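Home | Archive | Notes | About | Contact

Why I rebuilt my backup scheme

Sunday, October 27, 2019

The old arrangement was one external drive and a monthly reminder. The reminder worked. I dismissed it every month for most of a year. When I finally plugged the drive in, it mounted, listed its folders, and then returned read errors on anything larger than a thumbnail. Nothing was lost, as the originals were all still on the desktop machine, but for that whole year I had been running with one copy of everything.

The data in question is not large. Text, scanned paperwork, source code, and a photo library of 2843 files come to 98 GB. Video would change the arithmetic, but I keep very little of it.

The new scheme has three copies. The first is the working copy on the desktop, which I named Flornard years ago and have never renamed. The second is on a small file server in the hall closet, called Plomia, with two mirrored disks. The third is an encrypted drive kept at Thitima Somboon's apartment across town. She has one of hers at my place in exchange.

Plomia pulls from Flornard every night at 2 a.m. I chose pull over push for a specific reason: the desktop holds no credentials for the server, so anything that goes wrong on the desktop (a bad script, malware, me) cannot reach back and delete the history. The server connects with a key restricted to one read-only command. Each run produces a dated snapshot, and unchanged files are hard links to the previous snapshot, so they take almost no additional space.

Retention is 10 daily snapshots, eight weekly, and 12 monthly. My first version of the pruning script sorted snapshot names as text and I had not zero-padded the months. It would have deleted the wrong ones as soon as the month number went to two digits. Gervásio Portela read the script and caught it before it ever ran on real data. The names now use year, month, and day with leading zeros.

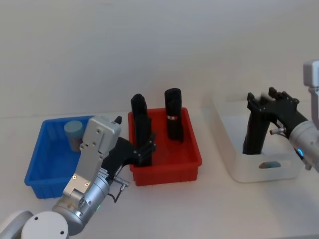 Does a mirrored pair of disks count as a backup?

A mirror protects against one disk failing and nothing else. If you delete a file, it is deleted from both disks at the same moment. The snapshots are what let you go back, and the mirror only keeps the server running while you wait for a replacement disk.

The off-site drive is the manual part. Thitima and I swap when we see each other, so the interval varies. I write the date on a strip of tape on the case. The drive is encrypted with a long passphrase, and the passphrase is on paper in two places, neither of which is the closet with the server in it.

Verification took more work than copying. A nightly job computes checksums for one-thirtieth of the files, so the whole set gets read every 30 days. Mismatches where the modification time has not changed are written to a log and mailed to me. So far there has been one, and it was a database file that rewrites itself without touching its timestamp. I now exclude that file from the check and dump the database to text before the nightly pull.

Restores are tested by hand. I pick a folder, restore it to a scratch directory, and compare it with the live copy. The first full restore over the home network took 40 minutes -- faster than I expected, given that the cable to the closet is old and has a splice in it.

Still open: the phone. At present its photos reach the desktop only when I connect it, which is the same mistake as the monthly reminder. I'm going to try syncing it straight to Plomia over wireless and will post the configuration in December if it holds up.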